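Wanted: an equipment planner who likes spreadsheets and doesn't mind cat food
Brenura, part time, Thursday in person plus hours to suit

Hi! I run the home robotics side of things at Brenura, and I need help working out what to buy. We've got money for the coming year (hooray), we've got a wish list that's much longer than the money, and up to now the planning has been me with a notebook and a cold cup of tea. I'd like to hand a good chunk of that over to somebody who's better at it.

What we do is teach robot arms to handle ordinary household stuff on ordinary household surfaces. The project is called Kingi and it's the bit of Brenura I'm fondest of. It means our shopping is a strange mix. One line of the budget is grippers and wrist cameras, the next is groceries, and both have to be approved by the same person (me, for now).

The job

You'd be looking after the equipment plan for Kingi from June onwards. That covers the arms themselves, the grippers, spare fingers and finger pads, cables, mounts, cameras, tables, and every household item that goes on the tables. You'd get quotes, chase them, compare them, and tell me plainly when I'm about to spend too much on something shiny. I have form in this area.

The pay is for 2 days a week over 23 weeks, with a fair chance of more if the next stage at our Trerkton site goes ahead. Thursday is our planning day and I'd want you in the room for it. The other day you can do wherever and whenever you like.

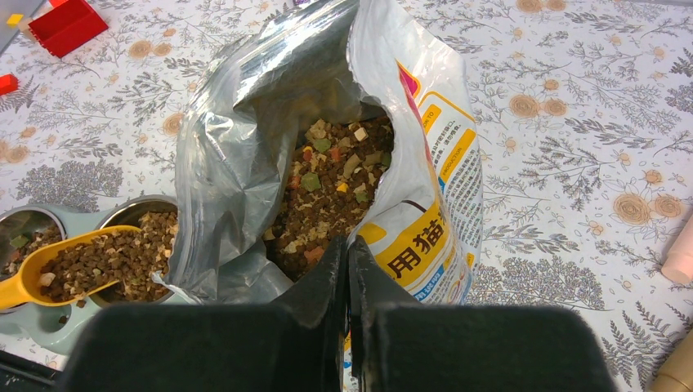 Pet feeding is the part of the budget I get asked about most, so I'll start you off with it. Dry food is cheap next to an arm, but it gets used up and has to be replaced, and I've never once forecast it properly. We don't buy the plainest stuff either, because a mix with brown pellets, pale freeze-dried chunks and little green and orange-red cubes gives the cameras a lot more to cope with than one colour would. Then there are the things that go with it: double feeders with steel bowls, plastic scoops, a way to store opened bags. Bags are their own headache, by the way. A floppy foil lining is a very different thing to get hold of from a rigid tub, and I'd like your plan to have both in it, with a sensible number of each. At the moment we order when somebody notices we're low, and I'm usually the last one to notice.

What's on the list so far

I've got a draft with 27 lines in it. Some are dead simple (tablecloths, please, more of them, different patterns) and some will need a proper think. The ones I'm stuck on:

Finger pads. Do we buy a big batch of one type now, or smaller lots of several and see what wears? I keep changing my mind.

A second arm for the Brematcombe room. The arm is the easy part to price. Freight, the bench it bolts to, power, a guard, training for whoever's using it and somewhere for the crate to go are the parts I forgot last time, and I'd love a planner who doesn't forget them.

Spares. My own feeling is that we should hold more of the small cheap parts and fewer of the dear ones, but I've got no figures to back that up and you'd be helping me find some.

Service cover. We've got one offer in writing and I find it very hard to read. If you enjoy the fine print you'll be my favourite person in the building.

Household odds and ends. They look trivial on paper and they eat up hours. Shapes matter more to us than labels, so a trip to the discount shop can be a perfectly respectable bit of procurement, as long as you bring back the receipt. Tubes and rods are a good case. They're easy to buy, but if everything's the same width and the same finish we haven't bought much variety for our money. I want slim ones and fat ones, shiny and dull, glittery if you can find it, some with a cap on the end and some without, and a few things with a handle and a chunky head.
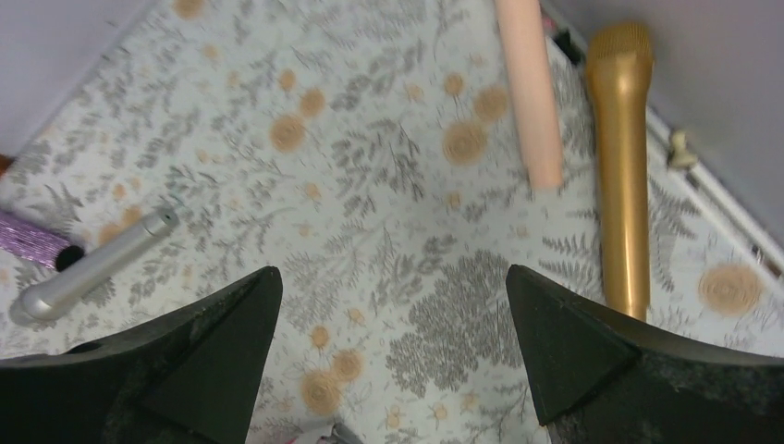

Who I'm after

You've bought equipment for somewhere before. It could be a lab, a school workshop, a commercial kitchen, a theatre, a vet clinic, a farm. I don't mind which, and you don't need any robotics at all. I can teach you what a gripper stroke is in an afternoon, but I can't teach anyone to care whether the freight was included in the quote.

It'd help if you're comfy with a spreadsheet, happy on the phone to suppliers, and able to say no to me without it turning into a whole thing. A driver's licence would be handy for getting between Trerkton and Brematcombe but it isn't a dealbreaker, the bus is fine.

Things you should know first

The work is a bit stop and start. Some weeks it's all quotes and phone calls, and some weeks you'll be sorting a cupboard and writing down what's in it. There's a small amount of lifting. The budget's real but it isn't huge, and you'll have to disappoint people now and then (mostly me again).

How to apply

Send me a CV of any length and a short note, no formal cover letter needed. In the note, tell me how you'd spend the first $100 if I handed it to you for table items and asked for as much variety as you could manage. There's no right answer, I just enjoy reading them!

Put "Kingi planner" in the subject line so it doesn't get lost, and let me know if mornings or afternoons suit you better for a chat. I'll write back to everyone, though it may take me a week or so if the applications pile up.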